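4.2 Bonding, corrosion and the trouble with paint

I had assumed, going in, that the antenna itself would be the thing to worry about. We had bought in a batch of Pustell blades for the transponder position and a handful of Stodska whips for the comms position, and I spent most of September reading up on radiation patterns and feeling rather clever. Then Dumisani Steyn took a meter out to the hangar at Goscombe and came back with a face on him, and the rest of that month went on paint.

For readers who haven't had the pleasure: a quarter-wave whip on a light aircraft is only half an antenna. The skin underneath is the other half, and the two have to be joined electrically through the base, usually by way of the mounting screws and whatever bare metal happens to be touching. If somebody has resprayed the belly since the last antenna went on (and somebody always has), you can bolt a lovely new unit down on top of a perfectly good insulator. It will still work, after a fashion. Mine did, for a whole summer, before this study was even an idea, and I put the scratchy reception down to the other chap's radio.

So we changed the plan. We had meant to compare antennas, and we ended up comparing the ways people fix them on. We took 16 installations, 8 on metal-skinned aircraft and 8 on fabric or composite ones where a ground plane had been added inside, and we measured each of them as found, again after cleaning, and again after a fresh gasket and sealant. With repeats, that gave us 279 usable sweeps. I threw out any sweep where the hangar doors had been moved partway through, which happened more often than I'd like, as the doors at Goscombe are enormous and make a splendid reflector.

The cleaning was done by hand every time, with a nylon pad and solvent, and then a thin conversion coating on the bare aluminium before the base went back on. I'd have liked to leave the metal completely bare for the sake of a tidy comparison, but these are aeroplanes that people fly, and one of them lives within sight of the sea. I wasn't going to hand it back with a ring of naked metal under the tail.

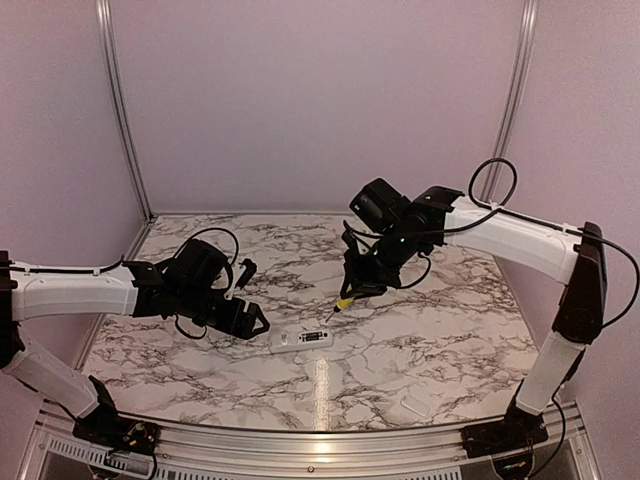
Figure 6

Torque was the next headache. The fitting sheet gives a figure for the screws, and we stuck to it, but a cork gasket and a rubber one settle quite differently overnight. The cork ones had relaxed by the morning in nearly every case. Dumisani went round again before breakfast and nipped them all up, and from then on we made it a rule: fit, leave until the next day, retorque, measure. The early sweeps taken without that second visit are left out of the 279. I did look at them, of course, and they wander all over the place.

Now for the metal-skinned group. The as-found readings were the worst spread I've ever had to plot. Three of the 8 had no measurable connection between base and skin except through the coax braid, so the cable was doing a job it was never meant to do. On those three, cleaning alone brought the standing wave ratio down to something respectable straight across the band. On the other five it made a modest difference at best, and on one it made no difference I could see, although I was told afterwards that the owner is extremely fussy and I can well believe it.

The fabric and composite group behaved in its own way. There the ground plane is foil or mesh bonded to the inside of the skin, and you can't get a pad to it without taking half the interior out. We got at what we could. Most of the improvement came from replacing the strap between the base plate and the foil, which in older machines tends to be a bit of braid that has gone green. The Zulu two-seater had two such straps, one of which wasn't attached to anything at its far end - I left it in for the first set of sweeps, as found means as found, and then took it out.

I should say a word on ground plane size, as it comes up whenever I talk about this at the club. The usual advice is that the foil should reach at least a quarter wavelength out from the base in every direction. At transponder frequencies that's no hardship at all. At VHF comms frequencies it's a good stride of foil either way, and very few of the homebuilt fuselages we looked at were wide enough to manage it. Four long strips laid out as a cross did nearly as well as a full sheet in our measurements, and weighed a lot less. I wouldn't push that too hard. We tried it on two aircraft only, both with the whip on top behind the cabin, and I'd want to see it done on a belly mount before I told anyone to go and do it.

Sealant I'd expected to be dull, and it was. A neat fillet round the edge of the base made no difference to any reading we could repeat. What it did do was keep water out during a thoroughly miserable 10 weeks of autumn weather. Of the bases we lifted again at the end, the sealed ones were clean underneath and the ones we'd left with a gasket only had begun to show white powder round the rear screws. The rear ones every time, mind you, never the front. I have a theory about where the airflow lets the water sit, and Dumisani has a different theory, and we've agreed to leave both of them out of the discussion section until we've got a second winter's worth of bases to look at.

One last point on the coax. We used the same test lead throughout and checked it against a known load at the start and finish of each session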